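Mondside Kitchen Forum > Bread > Toast only tastes right on day three, change my mind

crustfallen
September 2020

I've been baking the same white sandwich loaf since February and I have reached a conclusion my household finds upsetting. Fresh bread makes bad toast. It steams, it goes leathery, and the middle stays gummy no matter what you do to the outside. Leave the loaf alone for three days and it's a different animal.

My loaf is 2 parts bread flour to 1 part whatever is in the jar. Butter, salt, done. I slice it by hand, which is why no two slices have ever met the same fate.

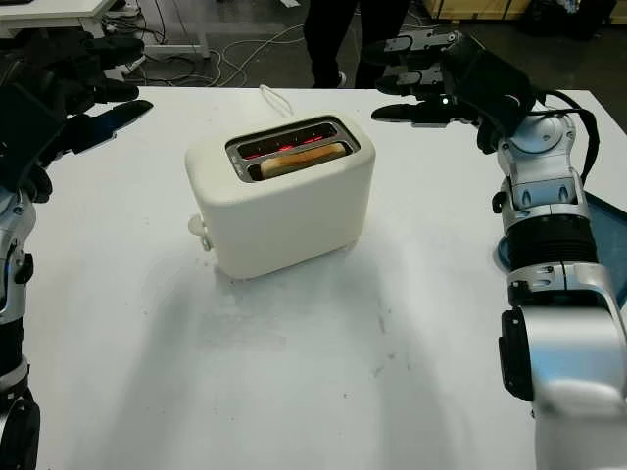
One slice in, elements glowing.

Medium setting, salted butter, eaten standing up. Am I wrong?

hollowloaf
Yes, you're wrong. Day three is croutons. Toast is a day-one food and your gummy middle is an underbaked loaf. Give it another 15 minutes in the oven and get back to us.

crustfallen
Fifteen more minutes and I could resole my boots with it.

mrs_marmalade
Day two. I have no argument to support this. I've been married a long time and day two is what we settled on.

ovenmittens
The store-bought people are being left out again. I eat Amissah thick cut and it tastes identical on day one and day nine, a fact I've chosen not to look into.

hollowloaf
You toast bread that can't go stale. I don't know what to do with that.

ovenmittens
Butter it, mostly.

crustfallen
OK, I tested this over the weekend because I have no hobbies left. Same recipe, one loaf baked Friday-ish and one fresh out of the oven, same dial setting for both. The older bread browned evenly right to the corners. The fresh one came out pale in the center with a dark rim, like a bad tan.

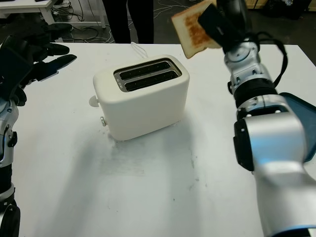 I also tried the fresh loaf on a higher setting, and all that did was move the problem outward. So I'm standing by day three, with one concession to hollowloaf: the loaf I gave the longer bake was better on day one than I wanted it to be. I ate it quickly so there wouldn't be evidence.

hollowloaf
I accept this apology.

crustfallen
It wasn't one.

Floten_fan
Does anybody freeze it? I slice the whole loaf, freeze it, and toast straight from the freezer. It's been 17 loaves now and I've thrown out none of them.

mrs_marmalade
My sister does that. Her toast is cold in the middle and so are her Christmas cards.

Floten_fan
Use the lower setting and run it twice. Works in my old Cleltell and it worked in the one before that.

crustfallen
Twice is a lot of standing around for one piece of toast. But I've got half a loaf here that nobody but me will touch, so it's going in the freezer tonight. What do you wrap it in?

Floten_fan
Two bags, squeeze the air out, and put parchment between the slices if you cut them thick.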